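Home | Blog | About | Recipes | Contact

Sugar, sleep and the four o'clock slump

4th July

So I gave up snacks for 26 days. I know, I know, everybody does this and then everybody writes about it, but I really did think I'd be better at it! 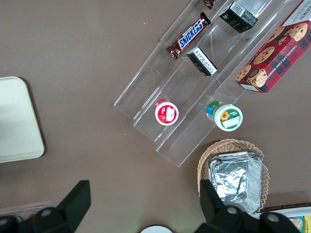
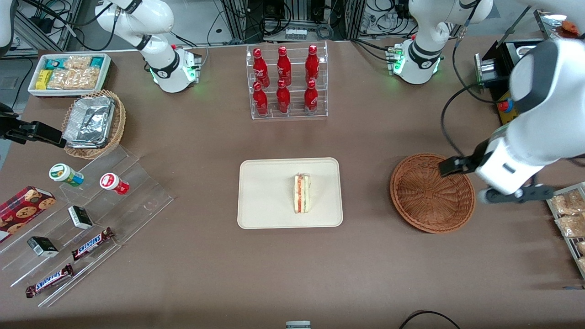
2 min read

The first week was fine, I was smug and drank a lot of water. Then came the slump. Every afternoon I'd hit a wall at four and start wandering past the kitchen at work (we're on the second floor, it's right by the stairs, it's cruel). Raelene told me to eat a bigger lunch, so I did, and then I was just sleepy AND cranky.

What did help was going to bed earlier. I'd been staying up till 12 or so most nights since April, watching nothing much, and once I stopped doing that the craving got a lot quieter. Still there, but I could argue with it.

I caved on day 19, by the way - half a Snickers in the car outside my sister's place in Flostville. It was wonderful. I didn't start the count over either, because life is short and I was already tired of the whole thing.

Would I do it again? Maybe for 8 days. I've kept the early nights, and I've gone back to having something sweet after dinner, sitting down, on a plate. Next up I want to try making my own granola, so if you have a recipe that doesn't burn at the edges please send it over!

12 comments | 8 shares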